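The table box, and other small victories

I have been meaning to write about our dining table for ages, and as I've finally got it to the point where you can sit down at it and eat a bowl of soup without moving anything, today is the day.

Long-time readers will remember the old one, the brown drop-leaf that came with us to Prolcombe and had a leg you had to hold with your knee. I put up with it for far too long. The new one (well, new last October) is a big long thing with rounded corners and a white marble-patterned top, and I love it to bits. I thought I wanted plain wood. I'd been going round the showrooms for weeks being terribly sensible about plain wood, and then I walked into Plendero to get out of the rain and that was the end of that! It has thin gold curves running across it, and patches of pale blue lines like the contours on a walking map, and tiny blue landscapes, and a brown tree branch that looks as if somebody sat down and drew it straight onto the top. There is even some faint gold grass. I still find bits of it I haven't looked at properly. It was £400 in the sale, and I had to measure the hall three times before I dared say yes, as the doorway is 81 cm and the delivery people were not going to take the frame off for me.

The trouble with a lovely big table is that it is a lovely big table. Things land on it. They come in from the shops, or out of a coat pocket, and they settle. By the middle of any given week mine has a pack of tissues on it, something snacky in a packet, a clip that used to be holding something shut, a bit of wrapping paper I'm too mean to throw out, and a chopping board that has wandered in from the kitchen and is leaning on something. None of it is rubbish. That's what makes it so hard to shift, it's all perfectly good stuff that I will want at some point, only I don't want it under my elbow while I'm eating.

I tried a fruit bowl first. Everything went in the fruit bowl, on top of the fruit, and I found a pear in there that I won't describe. Then I tried a drawer, but the nearest drawer is across the room, and it might as well be in Wales. Then I bought a very handsome lidded thing from Drondano, and the lid defeated me completely. If there is a lid I put things on top of the lid. I know this about myself now.

So the answer is a cardboard box! An open one, shallow, white on the inside with bright red edges, and it sits right there on the table with everything else. It didn't cost a penny and it's the best bit of organising I've done in this house. Being shallow is the making of it, I think. You can see what's in there from your chair, and you can't bury anything, so it never turns into one of those deep boxes where the batteries and the old keys go to live. The sides lean outwards a little as well, which makes it easy to drop things in as you go past.

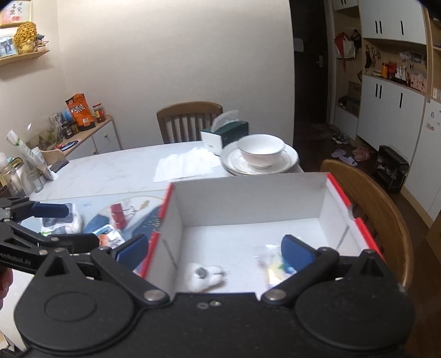
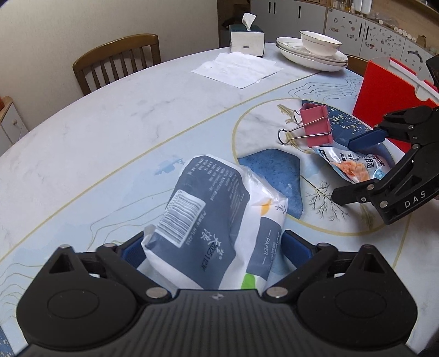

My rule is that small loose things go in the box and anything bigger has to justify itself. Tissues are the one I argue with myself about. The soft plastic packs are so squashy that they'll fit more or less anywhere, and for a while I kept one in the box, but it took up all the room and I was forever digging under it. Now the tissues get a spot on the table near whoever has the cold. Snack packets go in the box. Clips go in the box. I adore a binder clip for closing bags, far better than those plastic pegs that ping off in the night, and a pink one is much harder to lose than a black one.

The placemats were the other half of the job. I'd got into the habit of leaving them out all the time, partly from laziness and partly for the colours. I can't resist a placemat. There's a speckled blue one with a wavy sort of edge, and a dark navy one with gold speckles that goes beautifully with the gold in the table top, and the pale blue mat or board with the big round design in cream and gold and dark blue, which I think is my favourite at the moment (ask me again next week). All different, no set, and I wouldn't want one. But a placemat left out is an invitation. You'd never put your post on a bare table and think "that's where that lives", and yet put it on a mat and it looks as though it's been served.

So I've been lifting them every evening. It takes no time at all. I pick up whatever has landed on each one, small things to the box, bigger things back to their proper rooms, mats in a pile at the end, and a wipe over with a damp cloth. I do it while the kettle is on. I'd set myself 50 evenings of it to see if it would stick, and I've missed 9, mostly through being out or in a sulk, and I'm counting that as a success!

A few things I'd pass on if your table is anything like mine. Use a box you don't care about. The Drondano one was so nice that I was careful with it, and being careful with a box is no use to anyone. Put it at one end, where it won't need shifting every time somebody wants to sit down. Tip it out completely once a week, and I do mean tip it, onto the table, so that you have to look at every last thing. I did mine this morning and found a button I'd been hunting for since Easter, plus a voucher for the Chornovol café that has gone out of date. I'm cross about the voucher. They do a poppy seed roll there with a sticky top, and I'd have had two.

And fold your tissue paper. I never used to, I'd leave it in a great crumpled heap and then wonder why the place looked like Boxing Day. Smooth it with the flat of your hand, fold it in four, and it slides into the back of a cookbook until the next birthday. I have some lovely sheets saved up now, and there's a pale green one I'm keeping for something special.

The chopping board I haven't solved. The red one is light and it's a good size for a lump of cheese, so it comes to the table with the cheese and then it stays. I've thought about a hook by the door, but the wall there is crumbly and the last hook I put up came down with a saucer's worth of plaster. If any of you have found a way of hanging things on an old soft wall, please do leave me a comment, I'm all ears. I've seen people use a rail with the weight spread along it and I quite fancy one in brass.

Next time I'll show you what I've done with the shelf over the radiator, which has been painted twice since I last wrote and is going to be painted again.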